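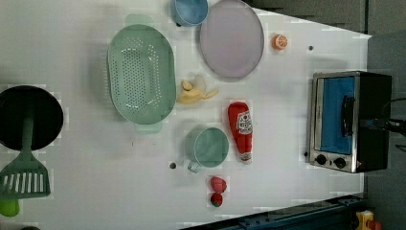 Play kitchen set on the white table: colander, plate, fruit, ketchup bottle, toaster oven.

Bukano Tabletop Kitchen
Version 2, released July 26, 2018
Maintained by the Zarkine project

What is in it

Bukano is a collection of 207 short recordings of a play kitchen laid out on a white table. Each recording comes with a plain text list of the items on the table and a one-line note on the task, such as "put the banana in the colander" or "move the mug next to the plate."

The layout changes from one recording to the next. We use tableware, play food, and a toaster oven, mixed together the way they might be on a counter before someone starts cooking.

Items

The names on the left are the ones used in the item lists.

colander - oval, mint green, with a tab handle at each end
pan - round, black
spatula - green, slotted head
plate - round, pale lavender
cup - blue
mug - pale green to teal, one handle
banana - yellow, partly peeled
strawberry - red, two in the set
orange - a small round slice
ketchup - red bottle, white label, white cap
oven - toaster oven, silver and black

The cup and the mug were both called "cup" in version 1. They are separate names now. If you wrote scripts against the old lists, check those two first. 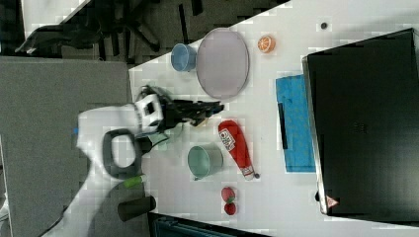
Plate, blue cup, and orange slice near the top of the table, with the ketchup bottle lying lower down.

Item lists

There is one list per recording, saved with the same number as the recording. An item goes on the list if any part of it can be seen at the start. Items at the edge of the view are marked "partial." Things that are not part of the set are marked "other" and have no fixed name.

The lists were written by hand at Sorodham in March and then read through a second time. That second pass changed 145 entries, mostly missing "partial" marks. Positions are given in words only (left, top, next to the plate) - there are no measurements.

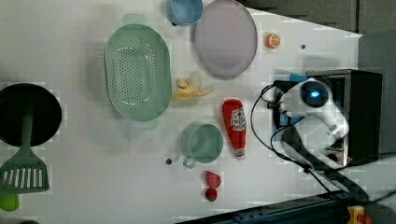
Known problems

The plate and the table are both pale, and the rim can be hard to pick out in bright light.

"Left" and "right" are always from the viewer's side. Recordings made from another side of the table are not corrected for this.

The ketchup label is blurred in some recordings. Do not rely on it for reading tests.

Files

The full set holds more than 2,000 still pictures along with the recordings. Download the Halász folder if you only want the stills and their lists.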